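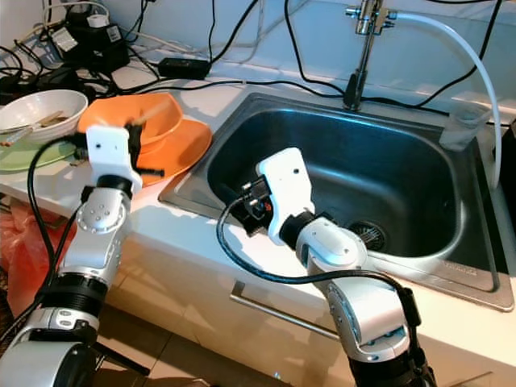

Single-bowl stainless sink set into a white counter, chrome tap behind.

Brown ring around the kitchen sink where it meets the counter — reseal or rip it out?
Posted by Skellau, 12 Oct 2019

We bought a unit in July and I've been working my way through the kitchen. The line of silicone between the sink and the counter has gone brown in patches and I can lift it with a fingernail along the back, near the tap. I've scrubbed it with vinegar, then bicarb, then a mould spray from the supermarket, and it comes up lovely for a week and then it's back again. The cupboard underneath smells a bit musty too.

Mum reckons the whole sink has to come out. I'd really like to avoid that, I've only got one weekend and a pretty ordinary set of tools. Can I just run a new bead over the old one?

Hamdy
Don't go over the top of the old stuff, new silicone won't stick to it and you'll be doing it again by Christmas. Cut it out with a sharp blade, then go round with a plastic scraper (not metal, it'll scratch the sink) and wipe everything down with metho. Then leave it alone overnight — the gap has to be bone dry. I put a little fan on mine.

Get a kitchen and bathroom silicone with mould inhibitor in it. Mine was 8 dollars and it's been fine. Masking tape either side, one steady bead, smooth it with a wet finger and pull the tape off straight away while it's still soft. No water near it for 26 hours if you can stand it. The tube said 24 but I went to bed.

Before any of that, stick your head in the cupboard with a torch and feel around the tap tails and the waste. If it's wet under there you've got a leak and silicone won't fix it. Same if the benchtop has gone puffy.

Tradel
just get a handyman, mine charged 55 and was gone in 10 minutes. colour match it while your at it, white looks filthy after a month

Last updated by Skellau: cupboard was dry, old bead is out, fan is on.

Contact us | © Skevach Home Help | Back to top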